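Carel Custody Calendar, reviewed after one full school break

Our family services office was asked to try Carel, a shared parenting calendar sold by Yeh, with parents who already have a court-approved schedule. The pitch is that arguments about who has the kids on which night will mostly go away. I have worked with separated parents long enough to be wary of that sentence, and I went in expecting a prettier version of the paper calendar we hand out at the front desk.

The setup took me 40 minutes for one test family with two homes and a rotating weekend plan. The form wants a repeating pattern, and it handles every-other-weekend without trouble. Where it struggles is the language real orders use. "Reasonable time around the holiday as agreed" has no box. Neither does a week that starts at school pickup when school is out. You have to pick a clock time, and once it is on the screen both parents start treating it as the order. It isn't, and Carel says so only in small gray type at the bottom of the settings page.

The message log is the part lawyers seem to like. Messages can't be edited once sent, and each one shows when it was opened. Fine. But a parent who reads a message at work and answers that night now looks, in the export, like someone who ignored it for hours. I had one export run to 27 pages, and most of it was two people agreeing about soccer shoes. Anyone who has to read these before a hearing should ask for a date range.

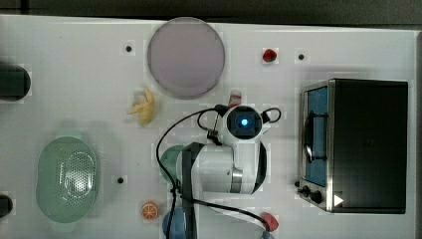

Yu-ting Mok
Parenting Time Coordinator, Cludville Family Court Services
August 11, 2022

The expense tool is better than I thought it would be. You enter a cost, attach a receipt, and set the split. The other parent can approve, dispute, or ask a question, and the question option alone saved a couple of our parents from a fight over a dentist bill. It doesn't know what your order says about medical costs, though, so if somebody types in the wrong split it will keep using the wrong split until a human notices.

Then there is the "tone check," which puts a yellow bar over messages it thinks are hostile. It flagged "Please return the inhaler." It let through a line so cold that I read it twice. I turned it off, and I would suggest you do the same.

Privacy is my bigger worry. Carel offers to share a live location during exchanges, and the switch is on when you open a new account. For a family with a protection order, or with any history of one parent tracking the other, that default is wrong. I wrote to Yeh to say so and got back a friendly note saying the feedback had been passed along. Until it changes, I won't give this to a parent without sitting down and going through the settings first.

We also looked at Mesutness, which does less and costs less. It has a calendar and messages, no expense tool, and no location feature at all. The calendar is ugly - truly ugly on a phone - but several parents found it easier to read than Carel's color blocks. Its export is plain text, and the clerk's office prefers that.

Would I pay for Carel? If there is steady back-and-forth over shared bills, maybe, with location turned off and the schedule typed in from the order by someone who has the order in hand. For parents who get along well enough to swap a weekend by phone, save the money. For parents who can't be in contact safely, talk to your lawyer or an advocate before you install anything. Paper calendars are still free at our front desk.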